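# Zorley Account and Purchase FAQ

**What is the difference between Marks and Bercombe Tokens?**

Marks are earned through play and cannot be bought. Bercombe Tokens are purchased with real money and may be spent only in the Zorley store.

**In what amounts are Tokens sold?**

Tokens are sold in packs of 100, 500 and 800. Packs cannot be split between accounts.

**Do purchased items affect matches?**

No. Store items change the appearance of a character or a home base. Weapons and skills are unlocked with Marks only.

**Can I request a refund?**

A Token pack may be refunded within 14 days of purchase, provided that none of its Tokens have been spent. Packs bought through a console store — including gift codes — are subject to the terms of that store.

**Why are my Tokens missing after I changed platforms?**

Token balances remain on the platform where they were bought. Marks and unlocked items move with the account once both platforms are linked under Settings.

**May a minor make purchases?**

Purchases on a junior account require the approval of the linked adult account. The adult may also set a monthly limit.

**Who handles disputes?**

Disputes are reviewed by Susis Player Services, headed by Remigiusz Kalinowski. Please include the order number and keep your message under 160 words. The December store closure does not affect open cases.
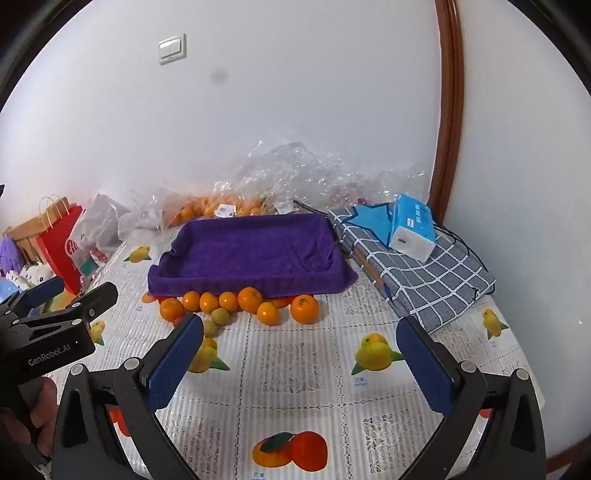 *Tabletop with fruit-print tablecloth.*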